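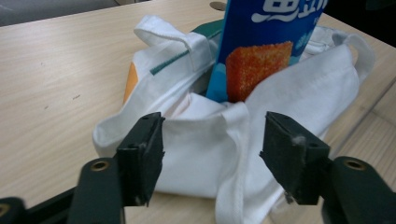
Wiladwood Shared Workshop Releases Build Files for Tam Hand-Held Gripper

WILADWOOD, February - Members of the Wiladwood shared workshop have released the full build files for Tam, a two-finger hand-held gripper for recording grasping demonstrations. The release covers printable parts, a bill of materials, assembly notes and the calibration routine. All files are free to download and modify.

Tam is held in one hand and operated with a trigger. A camera on the tool records the fingers and whatever lies between them. The recordings are used to train a robot arm fitted with the same finger pads, so pad shape and spacing are fixed across both devices. Maximum opening between the pads is 80 mm.

The current version, revision 4, changes the way the arms are fastened. Earlier revisions used self-tapping screws driven straight into printed plastic, and the holes stripped after repeated pad changes. Revision 4 uses brass threaded inserts in the arms and housing. The pads are black blocks with a beveled top edge and can be replaced without opening the trigger assembly.

"Most of the work went into making the two sides close at the same rate," said Feng-yi Chow, who leads the build. "A difference of 2 mm at the fingertips was enough to spoil a recording. The linkage is now one printed part - the old one was three - and the slack is gone."

Test tasks at the workshop center on packing and unpacking soft containers. Canvas tote bags and boxed snacks are the standard items. Cloth was chosen for its difficulty: a bag opening changes shape with each contact, and folds can hide the handles from the camera. Rigid bins are covered in a separate task list, also included in the download.

Trigger position is read by a Rasix encoder board mounted in the grip. Logging runs on Firkley, a small program written by workshop members, which stores trigger position and video against a common clock. Firkley runs on a laptop and needs no network connection. Export to plain-text tables is supported; live preview is not supported in this release.

A complete unit takes 9 hours to print on the workshop machines. Assembly requires a soldering iron with an insert tip, a set of hex keys and a flat surface for pad alignment. Builders with revision 3 units can reuse the grip and trigger but must reprint both arms.

Known issues are listed in the release notes. Lint collects on the pads during cloth work and should be brushed off between sessions. The trigger spring is also stiffer than intended, and a softer part is being tested for revision 5.

The workshop holds an open build evening each month, starting at 7 p.m. Printed arm sets are available at material cost to members without access to a printer. Requests for parts and corrections to the assembly notes can be left at the workshop front desk.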